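The Patient Work Behind a Pair of Hands

By Imani Masanja

When I arrived at the Flulel workshop, Jeptoo Owino was lying on the floor with a flashlight between her teeth. She was following a cable. It took her a long time to find where it went, and I waited on a stool and drank my tea.

Owino is the technician responsible for a two-armed robot which everybody in the building calls Nyaga. She did not design it and she does not write its programs. Her job is to keep it in such condition that the programs have a chance. Before this she repaired knitting machines for six years, and she told me that the two jobs are closer than people think. "A knitting machine also has many small fingers," she said. "When one of them is late, you see it in the cloth."

In Nyaga's case, the cloth is a board with blue parts on it. The parts are simple: pegs, cylinders, a round piece with a knob. The robot must pick them up and put them where they belong. Each working day begins with this board, and Owino reads it like a doctor reads a chart. If the hands miss, she wants to know by how much and in which direction, and she writes it in a paper notebook with a pencil.

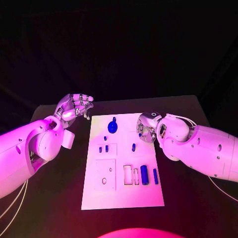 Nyaga at the board under pink light, with a small blue peg at the fingers of the right hand.

The board must first be in its correct position. Owino puts it down on the dark table, steps back, and then comes forward again to push one corner with her thumb. I asked if this is not something that can be fixed with screws. She said they tried it for one season, and then the researchers wanted to move the board every week, so the screws went back into the drawer. Now she uses a steel ruler and her eye. I saw her do it three times before she was satisfied.

After the board comes the light. The lamps in the cell can change color, and the researchers ask for different colors on different days, because they wish the robot to recognize the parts in all of them. For Owino this is mostly an inconvenience. Under strong color she cannot judge small scratches on the fingers, so she makes her inspection in ordinary white light and turns the lamps only when she has finished.

The inspection of the hands is the longest part of the morning. She bends each finger slowly, one joint after another, and listens. A good joint makes almost no sound. A joint which needs cleaning makes a dry noise, like a grain of sugar under a shoe, and I must confess that I could not hear it even when she pointed it out to me. There are 16 points on her list for each hand. She does them always in the same order and does not like to be spoken to before the last one.

Then come the cables, which are her real enemy. An arm moves thousands of times and a cable is bent in the same place each time. If it is too tight, it pulls on the connector. If it is too loose, it can touch the table and catch on something. Owino leaves a soft loop below the arm and watches it through one full slow movement, from the resting position to the far side of the board and back again.
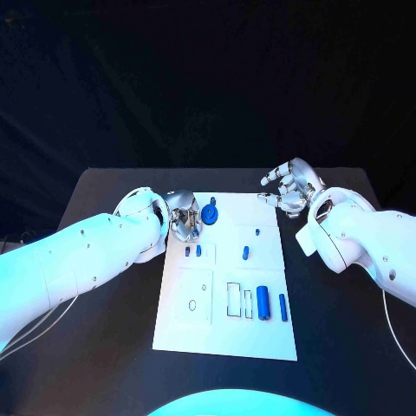
In March of last year one of these connectors failed in a way that still makes her angry. The left hand would close correctly for an hour and then, without any warning, close a little late. The researchers suspected the software, and they spent many days on it. Owino suspected the wrist. She opened the housing, found nothing, closed it, and opened it again the next day. On the third opening she moved the plug with the tip of a pencil and the fault came at once. The new part was ordered from a supplier named Drulari and it cost less than our lunch.

From this time she keeps a rule that a wrist is opened every 100 hours, even if nothing is wrong. The counter on the wall showed 3169 hours when I visited. She is not sentimental about the number. She only looks at it to know when the next opening will be.

Toward noon the first trial of the day was ready. Owino stood behind a yellow line with one hand close to the stop button, as she does at every first trial. A researcher started the program from his desk. She did not watch the parts at all. She watched the loop of cable under the left arm, and when the arm came back to its resting position she wrote one line in her notebook and went to wash her hands.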